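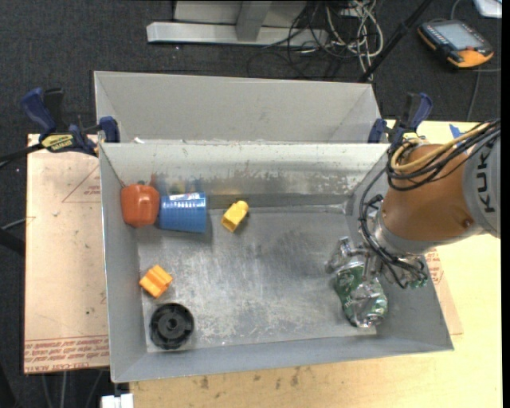
Toys, Tins and the Rinse Run: a talk with the woman who runs the sorting shed at Westton

She's got twenty minutes, she tells me, and one of them is gone already because the kettle is slow. We sit on upturned crates by the side door. She has run the reuse shed at Westton for 7 years. Before that, school canteens. "Same job," she says. "Trays in, trays out, somebody's lost a shoe."

The shed takes whatever the toy library and the two depots can't place. Mixed stuff, mostly small. Blocks, cups, wheels off things, drink cans that got thrown in the wrong tub. Last year it came to 4,000 kilos, she says, then gets up to check the whiteboard. Comes back. Yes, 4,000.

Why metal bins? Everyone else seems to use plastic tubs.

"Plastic goes cloudy and then it cracks at the corner and you've got bits of tub in with the bits of toy. Metal just gets ugly." She likes ugly. The bins came from a bakery supplier in Gakau that was closing down, 41 of them, and she paid for the lot out of the tin. The scratches don't bother her. "A scratched bin's a bin that's been used. I've had people offer to polish them. Go home."

What she does care about is how full they get. A few things in the bottom, spread out, so you can see each one. Heap it up and the little pieces vanish. "A yellow block the size of your thumb, you'll never find it under a pile of cups. Then it goes out with the rubbish and some kid's set is one short."

I ask about the cans. She rolls her eyes. Cans are the bane of the place. Sticky, wasps in summer. They go to the refund point and the money buys dish soap.

"People think a can is a can. But a squashed one, the depot machine wont read it half the time. So we do those by hand, separate bag. Don't squash your cans! Put that in."

It's in.

Wheels are her favourite. There's a drawer of them, all black, all off different trucks, and she reckons she can match most by the hub. Spokes or no spokes, deep rim or shallow. A dad came in from Bucur in May with a tip truck missing its back left and she had one on it before he'd finished his coffee. "Didnt even need glue. Pushed straight on."

Cups get a hot wash, then a sniff. Anything that still smells of cordial gets another go. Ones with printing on the side tend to lose it after a few washes and she's stopped worrying about that. The ridged ones hold grime in the grooves so they need a brush, an old toothbrush is best, the firm kind.

And money? She pulls a face. The council grant was $3,000 and it went on the roof. Driveck, the hardware place on the highway, gives them gloves and the odd carton of bags. They could use shelving. They could use another sink, really, the one they've got drains slow and backs up if you wash and rinse at once.

What should people bring? Anything hard and wipeable. No soft toys, she hasn't the dryers. No batteries left inside. Odd pieces are fine, odd pieces are welcome, "that's the whole point of us." One block by itself is fine. Put it in a bag so it doesn't roll under the car seat.

A ute is reversing up to the door. She's up, mug on the crate, still talking over her shoulder about lids. I think it was about lids.

The shed is open mornings. Side gate, not the front, the front sticks.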